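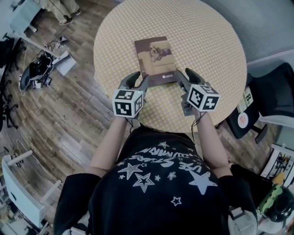 A book on the round table, bottom edge held slightly up, dotted cloth.

Bench notebook, September 2021
Musty books, second go

Started from the April notes, which I reread this morning and don't trust. They say the Utosow sachets "clearly helped." They don't say helped compared to what. There was no untreated box in April. We put sachets in with smelly books, waited, opened the box, sniffed, and everybody in the room already knew which product we'd paid for. So I'm striking "clearly" and treating April as a story we told ourselves until I have something better.

What the Utosow leaflet claims: removes 100 percent of musty odor from paper, cloth and leather. I can't work out what 100 percent of a smell would be. There's no unit given and no method. It also says the sachets are "activated," again with no word on how or by what. The bag smells faintly of something sweet when you open it, and that bothers me more than the claim does. If a thing that takes away smells has its own smell, I'd like to know which of the two jobs it's doing.

Setup this time. Four lidded plastic tubs, same size, same shelf, all washed with plain dish soap and left open until I couldn't smell the soap. Books from the discard crate, none of them worth anything, sorted by nose into bad and very bad. Tried to spread the very bad ones evenly.

Tub A: Utosow sachets, number per the leaflet
Tub B: baking soda in an open dish
Tub C: Lã wool felt sheets between the books
Tub D: books only, lid on
Loose shelf: a few books standing open, fanned, no tub at all

The loose shelf was an afterthought and I nearly didn't bother. Labels are on the undersides so the sniffers can't read them. I know which is which and am therefore disqualified from sniffing, though I did it anyway and wrote my scores on a separate sheet, folded, not to be counted.

Left for 13 days. Not a magic number, it's what the shelf space allowed before the frames needed to go back.

Scoring. Zero is no smell beyond ordinary old paper, five is "take that out of the room." Each book opened in the middle, once, held at the same distance, fresh air between books. Still crude. A nose gets tired fast, and by the end of the round people were giving twos to everything. Next time fewer books per person, or a break with the door open.

Results, such as they are:

Tub A came down by a point or so on most books. Two of the sniffers wrote "perfume" without being asked.
Tub B came down about the same. One book no change at all.
Tub C no difference I'd defend. The felt itself now smells of the books, so something moved across, but the books don't seem any poorer for it.
Tub D no change, possibly worse. A closed lid is a good way of keeping a smell.
Loose shelf down further than any of the tubs, and it cost nothing.

I want to be careful with that last line too. It's only a few books, and I didn't sort them as fairly as the others. They were what was left at the bottom of the crate. Could be they were the milder ones and I flattered them with the word "bad." Needs repeating with a proper split before anyone quotes it at a customer.

Then there's rebound. Took the Tub A books out, left them on the bench, had them sniffed again after 24 hours. The sweet note was mostly gone and the must was back on more than half. Tub B books rebounded less, but they'd also been nearer the window, because I put them there without thinking. So that comparison is spoiled. Annoying, entirely my fault. Write positions down BEFORE starting.

Humidity. The dial on the wall and the little digital one disagree by enough that I don't believe either. Put both in a bag with damp salt overnight to check them and the dial didn't even move until I tapped it. It's now a wall ornament. The digital one is passable. Until we have two that agree, no humidity figures go in this book, and the ones in the April pages should be read as decoration.

Skustis. They sent their price list again with the drying cabinet circled. Their page has a before and after, and the after is photographed in better light. The brochure says "up to" in front of every figure, so a cabinet that did nothing would still be within spec. I asked by e-mail for the raw readings from whatever trial they ran, and got back a second copy of the brochure. I'm not saying the cabinet is bad. Warm moving air through opened books ought to do something, and the loose shelf points the same way. I'm saying a fan on low costs a lot less, and we already own one.

Try the fan next. Same four tubs, drop the felt (can go back to being pressing felt once it's aired), put a fanned group with the fan and a fanned group without it. Keep B. Keep D even though it's dull, it's the only reason the rest means anything. Keep A for one more round so we're not accused of having it in for them. Somebody other than me to do the labels.

Separate matter: surface cleaning. Did it on half the crate before they went into the tubs, soft brush then smoke sponge, covers and edges. Split them evenly across the tubs, for once. Cleaned books scored lower in every group, even in D. Small difference, but it's the only one that points in the same direction all the way through. Suspect a good share of what we call mustiness is dirt on the edges, and I'd bet on the brush before any sachet. Sponge turned black on the cloth spines. One blue spine gave up some color too, so test a corner first.

Any book with live-looking growth was bagged and kept out of this. Sniffing those is a bad idea and I don't want anyone copying the method onto them.

Costs, rough: the Utosow pack comes to almost 30 dollars and does one crate. Baking soda is grocery money. Not reordering until there's a result that survives a day on the bench.

To do
- new hygrometer, two of the same model
- ask for more discards, the smellier the better
- score sheets with the tub column left blank
- find out what the sweet smell is
- mark shelf positions with tape
- amend April pages in pencil, don't erase

Print this page
E-mail this page

Recent entries
Paste that won't keep: fridge or windowsill
Smoke sponge or eraser crumbs on cloth covers
Does pressing felt need washing?
Cheap board, warped again
Tape stains, part two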